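Talisham Hand Pallet Trucks
Section 4: Setting Up the Pump and Forks

Read this section before you put the truck to work. It covers the standard model and the wide-fork model. If your truck has the Avix scale head, finish the steps below first and then go to Section 6.

What you need: an adjustable wrench, a small funnel, clean rags, hydraulic oil of the grade shown on the pump label, and the bag of pins and clips taped to the handle.

4.1 Fitting the handle

1. Set the truck on a level floor with the forks fully down. Block the steering wheels.
2. Stand the handle in the pump socket and line up the holes.
3. Push the long pin through from the left side. Fit a clip at each end.
4. Feed the chain up through the hollow pin and hook it to the release lever.

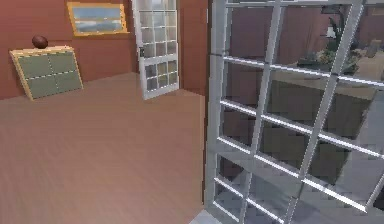
5. Move the lever through its three positions – raise, neutral and lower. It should click into each one and stay there, except for lower, which springs back when you let go.

CAUTION: Do not remove the red shipping pin from the pump until the handle is fitted. The pump arm is under spring pressure and can jump up.

4.2 Bleeding the pump

Air gets into the pump when the truck is shipped on its side.

1. Hold the lever in the lower position.
2. Pump the handle slowly through 2 full sets of ten strokes.
3. Let go of the lever and raise the forks with no load.
4. If the forks rise in jerks, repeat from step 1.

Note: A new pump may weep a little oil at the seal. Wipe it off and look again after 48 hours. If it is still weeping, call Groncombe parts and ask for seal kit 342. Floarea Bogdan handles seal orders.

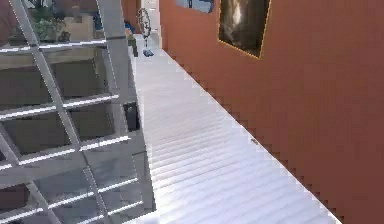 Countertop and framed picture, wall side.

4.3 Adjusting the lowering screw

The screw sits under the chain bracket.

1. If the forks will not rise, turn the screw clockwise a quarter turn at a time.
2. If the forks will not come down, turn it counterclockwise.
3. Tighten the lock nut and test the truck empty, then with a light load.

WARNING: Keep feet and hands clear of the forks while testing. Never test with a load that hangs past the fork tips.

4.4 First grease

Grease the axle fittings and the push rods before first use, and again after the first 100 hours of work. Farías rollers come sealed and need no grease.

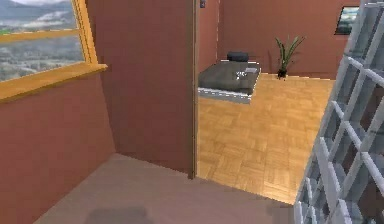
Can I leave a load on the raised forks overnight?
Lower it to the floor. A load left up puts steady pressure on the seals, and the forks may sink by morning.

Write the pump serial number inside the back cover of this manual – you will be asked for it when ordering parts.

Section 4 revised February 22, 2025. Checked by Obadia Temba.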